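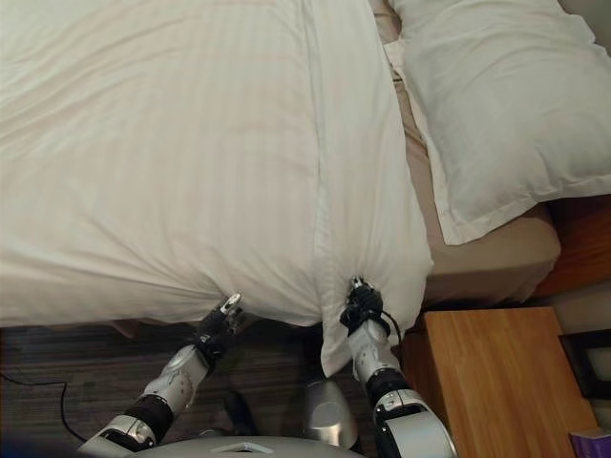
Muter duvet set: gripper comparison on bed linen

Status: version 6, collection closed in September. Maintained by Rezaul Khan. Hardware notes by Ludger Sauerland.

Summary

Muter is a set of 474 recorded episodes in which a two-armed robot takes hold of a duvet by its lower edge and straightens it on a made-up bed. It was recorded to compare two gripper types on thick, soft fabric under the same controller. Of the 474 episodes, 400 are for training and tuning. The other 74 are held out and should not be used to pick settings.

Grippers

Mirach – multi-fingered, black, narrow fingertips. Tends to take a small pinch of the cover. Needs a closer approach height than Gazi.

Gazi – parallel jaw, wide pads. Takes cover and filling together. More tolerant of height error, but leaves a visible crease at the grasp point more often.

Both arms carry the same gripper type within an episode. Mixed pairs were tried early on and dropped, as the two sides closed at different speeds and the duvet turned on the bed.

Setup

The head camera looks down over both arms towards the bed. There are no wrist cameras in this version. The bedding is a white duvet with a faint tone-on-tone stripe, a beige fitted sheet and a white pillow. The low contrast of the stripe is deliberate: an earlier version used a checked cover, and the policy learned to follow the checks.

The base does not move once an episode has started. Arm commands are sent at 20 Hz by the Wakov controller, and gripper commands go out on the same tick.

Episode structure

1. Arms at rest, grippers open.
2. Both grippers close on the lower edge of the duvet.
3. Pull towards the robot until the operator marks the edge as straight, or until one side slips.
4. Release and return to rest.

Slips are kept in the set and marked in the field "slip" as left, right or both. A slip on release is not counted.

Files

Each episode has one video, one table of joint positions and one short text file with the gripper type, the operator's initials and the result. Times are in seconds from the first camera image. Gripper opening runs from 0 (closed) to 1 (open) for both types, so equal values do not mean equal gaps in millimetres.

Known problems

The arms hide part of the duvet edge during the pull. Labels for edge position are left blank where the edge could not be seen.

Gazi episodes recorded on the first Saturday have a clock offset between video and joint data. They are flagged "offset" and have not been corrected.

There is no force sensing. Motor current is included for both arms, but has not been calibrated and should not be compared across gripper types.

One bed, one duvet. Results should not be taken to hold for heavier covers or for loose sheets.

Contact

Send corrections to labels to Rezaul Khan. Questions about mounts, cables or fingertip wear go to Ludger Sauerland.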